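Speaker notes — plant room session, return temperatures and low-load cycling
Slot: after the coffee break. 50 minutes including questions. Slides are numbered in the corner; numbers below don't match exactly, follow the titles.

## Opening (slide: title)

- Introduce self, say which sites I look after. Keep it short.
- Scope: commercial condensing boilers on existing wet systems. Not domestic, not steam, not new build.
- Two faults account for most of the callbacks I get asked to look at: return water too warm to condense, and boilers cycling at low load. They are usually on the same site and they usually share a cause.
- Assume the room can do a combustion check. I will not go through analyser set-up. If anyone wants it, catch me at lunch.

## Why return temperature (slide: dew point)

Flue gas from natural gas starts to give up its water vapour a little above 50°C. Say "above 50" and leave it there, the exact figure moves with excess air. More excess air, lower dew point. So a burner set lean to be on the safe side makes condensing harder, and the person who set it lean may never see the effect because the flue gas temperature still looks reasonable.

Point to make slowly: the boiler doesn't condense because the label says so. It condenses when the water coming back is cold enough. A condensing boiler with 65°C on the return is a well-made non-condensing boiler.

Ask the room: who records return temperature at commissioning, at high fire and at low fire? Wait for hands. Then ask who records it with the heating pumps at the speed they will be left at. Usually fewer.

## Case: Skostura (slide: schematic 1)

Office building, four floors. Two boilers in cascade, low loss header, three variable temperature circuits and one constant temperature circuit serving the air handling unit and the calorifier.

Complaint on the job sheet: "boilers locking out, no heat first thing". Lockouts were real but were a symptom. What the logs showed:

- Flow set point fixed at 80°C all year. The compensation slope had been entered in the controller but the constant temperature circuit was overriding it.
- Primary pumps at fixed speed, secondary pumps on variable speed. In mild weather the primary side moved far more water than the secondary side wanted.
- Surplus flow went straight across the header and back to the boilers. Return within a few degrees of flow.
- Lead boiler reached set point, went off, came back on. Nine starts an hour in October.

Nine an hour is the number to leave on the screen. Give them time to write it down. Every start is a purge, every purge pulls cold air through a warm heat exchanger, and the ignition components are counting too.

The lockouts were a worn electrode. Previous visits had replaced the electrode twice, and it was a correct repair both times. It would have needed doing again by spring.

### What was changed

1. Calorifier demand moved to a timed window, with the high flow temperature called for only in that window.
2. Air handling coil checked against its selection sheet. It would do its duty on a lower flow for all but the coldest weeks, so it was put on the compensated set point with a raised minimum.
3. Primary pumps put under the boiler controller, speed following burner output.
4. Sensor moved from the boiler side of the header to the common secondary flow. It had been strapped to the pipe under the lagging with no paste.
5. Cascade delay lengthened so that the second boiler didn't join for short peaks.

If asked about cost: the pump heads were already capable, so it was a signal cable, a day and a half of labour and a return visit. Don't give a price.

## Modulation and minimum output (slide: turndown)

Turndown ratio is quoted on the burner's full range. What matters on site is minimum output in kilowatts against the smallest load the building will ever ask for.

Worked figure, do it on the flip chart: boiler with minimum output of 50 kW. Summer load is a calorifier recovery plus pipe losses, 25 kW. The boiler has to cycle. No control setting removes that, it only changes how long each cycle is. To lengthen it you need water content, a wider differential, or a smaller appliance.

Ask: which of the three can you do today with a screwdriver? (Differential.) Which one will the client pay for? Let them argue it.

Notes on differential:

- Widening it lengthens the run and gives a bigger swing at the flow. Check that the mixing valves can cope with the swing before walking away.
- Some controllers have a separate differential for hot water. It's often still at the factory value.
- Minimum off time is a crude tool. Useful with a client who wants a result this week, but it masks what the load is doing.

## Combustion at low fire (slide: O2 curve)

Short section, because it gets missed. A premix burner set correctly at high fire can drift lean at low fire. The flame gets weaker, the ionisation signal drops, and the fault appears only in mild weather when the boiler spends its time at the bottom end.

- Check low fire after high fire, then check high fire again.
- Record the ionisation current at both ends. It costs nothing and it's the first thing the next engineer will want.
- Let the readings settle. Readings taken while the water is still climbing aren't worth comparing with last year's.
- Gas inlet pressure: standing, and working with everything else in the plant room running. On one of the Deng sites the working pressure was fine until the kitchen opened at 11.00.

## Case: Osel (slide: schematic 2)

School, single boiler, plate heat exchanger between the boiler and the old cast iron radiators. System cleaned and dosed at handover. Paperwork good.

Fault: return to the boiler creeping up each month at the same outdoor temperature. Burner results unchanged.

Ask the room what they would measure. Looking for: all four temperatures across the plate. With only the primary pair you can't separate a dirty plate from a wrong flow rate.

Finding was sludge on the secondary side of the plate. The strainer upstream had a mesh, but the bypass round it had been left cracked open after the clean. Valve shut, plate back-flushed, return temperature dropped back to the commissioning figure.

Without that commissioning figure there would have been nothing to compare with, and the client would probably have been sold a boiler. Move on, don't dwell.

## Logging (slide: what to leave behind)

Minimum set, on one sheet fixed inside the panel door:

- flow and return at high and low fire
- O2 and CO at both ends
- ionisation current at both ends
- pump speeds or settings as left
- starts and burner hours with the time of reading
- slope, minimum and maximum flow set points

Starts divided by hours is the quickest health check there is. Two readings, one subtraction each, one division. Many controllers hold both counters in the service menu. On the Altero panels they are two levels down and the start counter resets if the board is changed, so write the old value on the sheet first.

Mention trend logs. A one-minute interval is enough for cycling. Fifteen minutes hides it completely — the trace looks flat and everyone relaxes.

## Break slide (two minutes, stay on it while the handout goes round)

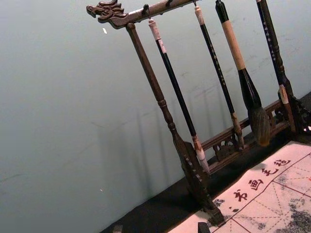

Xiaoqing Tian wrote back on the draft of these notes that the header case lets the designer off too lightly, that a fixed speed primary with a variable speed secondary should have been stopped at the drawing stage, and that commissioning engineers need to be told they can refuse to sign it. Agree with the first two parts. On the third, say what can be done in practice: sign for what was measured, list the mismatch as an open item, send it to the designer and the client in the same email. Keep a copy.

Second remark in the same reply concerned the low loss header sensor. A pocket is better than a strap-on at any pipe size we are likely to see. Added to the handout.

## Looking ahead (slide: lower flow temperatures)

Keep to three minutes. This tends to run away.

- Systems being piped now may still be in the wall in 2065. The heat source won't be. Whatever replaces it will want a low flow temperature.
- So the useful work on an existing site is finding out how low the flow can go before somebody complains. It can be done with the present boilers, one heating season, a few degrees at a time.
- Record which room complains first. It's usually one undersized radiator or one stuck valve, and it sets the flow temperature for the whole building.
- Balancing comes before any of this. A system that is short of flow at the far end gets its temperature turned up, and then the near end overheats and the return goes up with it.

Don't get drawn into heat pump sizing. There's a separate session.

## Questions likely to come up

**Can I just fit a smaller pump?** Sometimes. Check the minimum flow the boiler needs first. Some heat exchangers will trip on temperature rise well before the client notices anything.

**Is a low loss header always wrong?** No. It does its job when the primary flow is held close to, and slightly below, the secondary flow in condensing operation. The boiler maker's minimum flow has the last word.

**What about legionella control if the flow is lowered?** The calorifier still has to reach its storage temperature. That is why the timed window is in the Skostura case. Don't drop the flow on a constant temperature circuit without finding out what is on the end of it.

**How many starts an hour is acceptable?** Depends on the appliance. Refer to the manual. If pressed, say I start looking for a cause at three.

**Does glycol change the figures?** Yes, heat capacity falls and the pump works harder. Recheck the temperature difference, and check the inhibitor is suited to the heat exchanger material.

## Kit for the day

Flip chart pens, the cut-open plate from stores, the old electrode in its bag, printed log sheets, adaptor for the projector. Spare laptop charger is in the van.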